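4. Registering the business for corporation tax

This section applies to companies using the Pranach filing service for the first time. It should be completed before any return is prepared. Sole traders and partnerships should go to Section 6.

4.1 Before you begin

Have the following to hand:

Certificate of incorporation
Tax reference issued to the company
Start and end dates of the accounting period
Sign-in details for the person authorised to file

Note: Pranach does not issue tax references. If the company has not received one, it must apply to the tax authority directly.

4.2 Setting up the company record

1. Sign in and select Companies, then Add new.

2. Enter the company name exactly as it appears on the certificate. Abbreviations will be rejected.

3. Enter the tax reference without spaces.

4. Enter the accounting period. Where the first period is longer than 12 months, the service divides it and creates 2 returns. Both must be filed.

5. Select the office that will handle correspondence. Companies whose registered address is in Cosesville should select Grakgate.

6. Select Save. The record is locked while the reference is checked.

Caution: Do not create a second record while the first is locked. Duplicate records can be removed only by the support desk, and any figures entered in them will be lost.

4.3 Entering opening figures

1. Open the company record and select Opening balances.

2. Enter losses brought forward from earlier periods as positive amounts.

3. Enter tax already paid on account. Payments made in January may take longer to appear and should be checked against the bank statement.

4. Enter the percentage of shares held by any parent company. For a wholly owned subsidiary, enter 100.
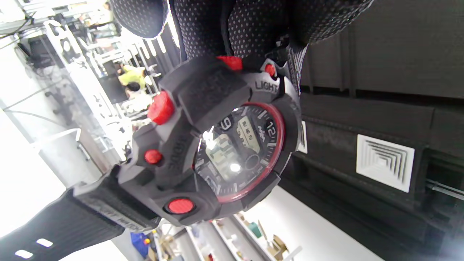 5. Select Check figures. Entries marked in the margin must be corrected before the record can be saved.

Note: The description field accepts up to 800 characters. Longer explanations should be attached as a separate document.

4.4 Importing from Bai ledgers

Ledgers exported from Bai may be imported in place of manual entry. Each file may contain no more than 70 account codes. Larger ledgers should be split by code before import.

Section approved by Manouchehr Shojaei, Apr 7, 2020.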